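Help wanted: a few hours of dusting and tidying at Wendano

Hi there! I look after Wendano, a big old house with a lot of wooden furniture, and I need another pair of hands for cleaning between guests. It's dusting, mostly. We do it with folded cloths and a flat hand, pressing down and working your way along the wood.

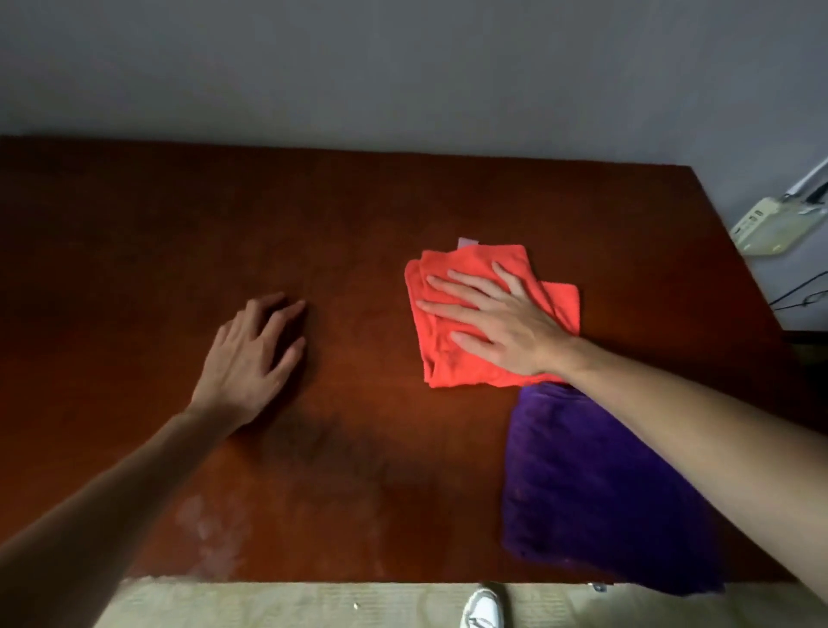 What you'd be doing

Tables first, then shelves, sills and the backs of chairs (everyone forgets those!). The reddish-brown table by the wall is my favorite, scuffs and all, but it shows every bit of dust, so you'll get to know it well. I like to go in stripes, one band at a time, and fold the cloth over to a clean side when it starts leaving lint behind. 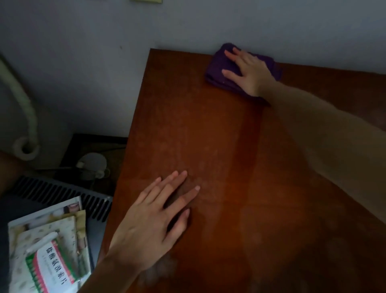 After that there's the linen cupboard, and on some days a bit of packing up for the Strebel apartment down the road. You don't need experience. I'd much rather have somebody patient who doesn't mind doing the same tabletop twice.

Hours and pay

Two mornings a week, starting in February, $27 an hour. Cloths are provided, and there's coffee.

To apply, drop a note in the mailbox at 824 Sornalska Road and tell me which mornings suit you. A few lines is plenty, and please put a phone number on it!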